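Subject: Re: [quilters] Wool wadding and hand quilting - am I mad?

Eugénie Renaud wrote:
> Hello everybody, I've been reading for ages and this is my first
> post. I have nearly finished piecing a top for our own bed, the
> Arnaud pattern with the leaning stars, and I'd like to quilt it by
> hand. My last one had cotton wadding and my fingers were very sore
> by the end. Somebody at my group in Travotow told me to use wool,
> somebody else told me wool will shrink and come through the fabric
> in little whiskers.
>
> Also, do I need a floor frame? I have a hoop. And is there a
> trick to the basting, I hate the basting more than anything in
> the world.
>
> Eugénie

Hello Eugénie, and welcome!

No, you're not mad, or if you are then so am I, and I'm having a lovely time. I've done three bed quilts with wool in the middle now and I'm halfway through the fourth (also an Arnaud star, so I was delighted to see your message - isn't it a gorgeous pattern once the stars start leaning into each other?).

The needle goes through wool like butter. I went from five stitches to the inch on cotton to seven on wool without trying any harder, and my underneath finger stopped looking like a pincushion. It also puffs up between the lines so every bit of quilting shows, which is wonderful if you've taken trouble over your feathers and a bit unforgiving if you haven't. Mine are somewhere in between.

The whiskers are real but they depend very much on the wadding and the top. I had them badly on my first, where I'd used a loose-weave backing that I got cheap at the end of a bolt, and a wadding that came with no label at all. Since then I've used Gendosen, the one with the light scrim, and a closely woven cotton on both sides, and I have had hardly any. If you're using a dark fabric anywhere, do look out for it there, as a pale fibre on navy shows from the doorway.

Shrinking. I did a test piece before my second quilt, 70 cm square, the real fabrics, the real wadding, quilted in plain lines and then washed as I meant to wash the quilt. It came out a touch smaller and nicely crinkled and I've never worried about it since. Do make one! It's an evening's work and afterwards you have a cushion cover, or the cat has a mat. For washing I fill the bath with cool water, put in a wool soap, leave the quilt in for 20 minutes without fiddling with it, then drain and press the water out with my hands and the help of every old towel in the house. Then flat on a sheet on the grass if the weather's kind. Don't wring it.

Thread: I use Tulance, the glazed one. It frays less than anything else I've tried and it comes in a soft grey that disappears on almost any colour. Cut it no longer than your forearm. I know it means more knots. I used to cut great long lengths because I was lazy about threading, and I spent more time undoing tangles than I ever saved. Now I thread 13 needles in the morning with my first cup of tea and stick them in a row along the arm of the sofa, and when they're all used I know it's time to get up and stretch. (My husband has asked for a different system. He has sat on that arm.)

You don't need a floor frame. I had the loan of one for a winter and it was beautiful, but it took up the whole dining end of the room and we ate on our laps until March. A hoop is fine with wool so long as you don't have it drum tight. Push the middle down with your hand so there's some give, work from the centre out, and take the hoop off at night or you'll get a ring that takes a lot of persuading to go.

Now the basting, poor you. I hated it as well until I stopped crawling about on the floor. I wind the top round one long flat board and the backing round another, put the wadding between them on the kitchen table, and just unroll a bit at a time and baste what's in front of me. You sit on a chair! You can have the radio on! I do big herringbone stitches in a cheap thread of some horrible bright colour so I can see it to pull it out, and I keep the rows a hand's width apart. Pins I gave up on, they kept catching in the hoop and leaving holes. A curved needle and an old teaspoon to lift the point up with, and you'll be through a double in two afternoons.

One thing with wool on boards: let it breathe first. Take it out of the bag the day before and lay it over a door or a banister, otherwise the folds stay in and you baste them down for ever.

You didn't ask about borders, but I'm going to ask you, as I'm stuck on mine and you're obviously at the same stage. 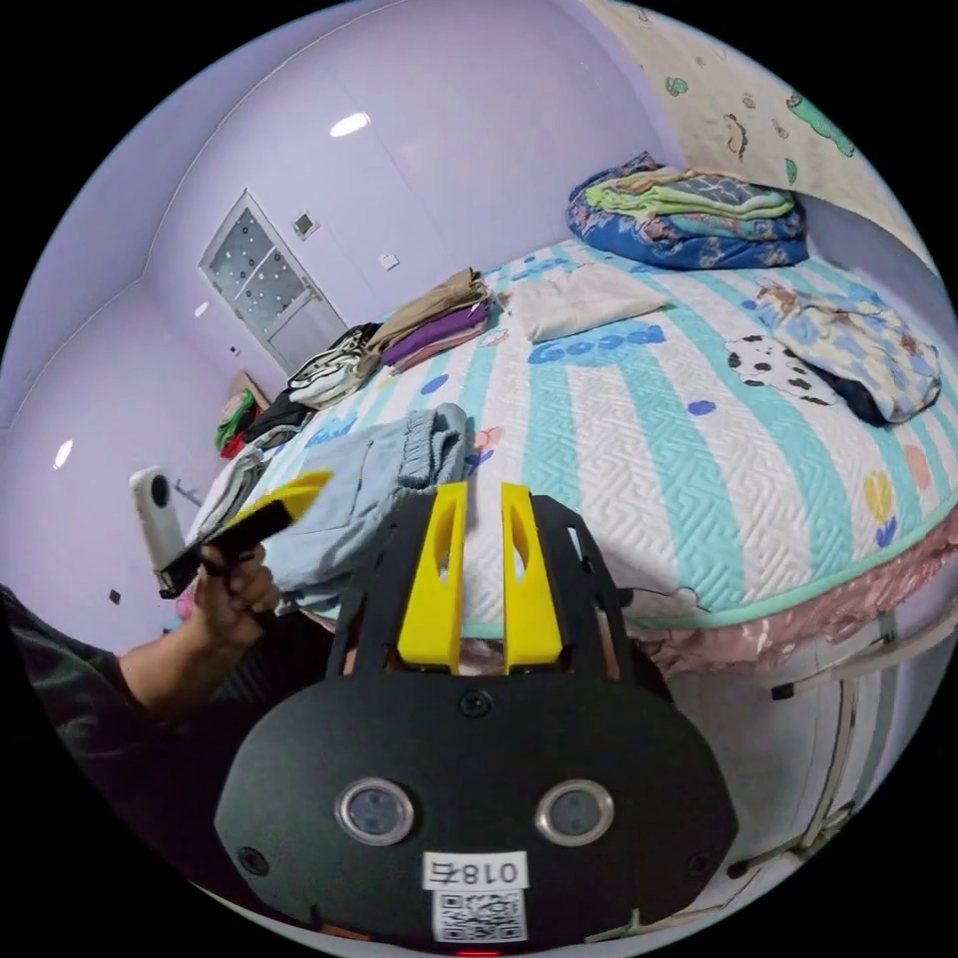
My top is all blocks of 20 cm finished, and I've got as far as laying out strips for the border and taking them up again. The pattern says a plain one and then a pieced one outside it, with a tiny star in each corner, and I do like it on paper. My first thought was a strong yellow to pick out the star points. But the walls it has to live with are lavender, as you can see, and it's a big bed in a room with a lot going on already, so I keep wondering about a quiet grey-green all the way round and saving the yellow for the binding. Or does that sound dull to you? I've got enough of the green to do it if I join the strips on the slant. What did you choose for yours, and have you cut it yet? Do write back when you've tried the wool, I'd love to know how your fingers get on.

Happy stitching,
Maureen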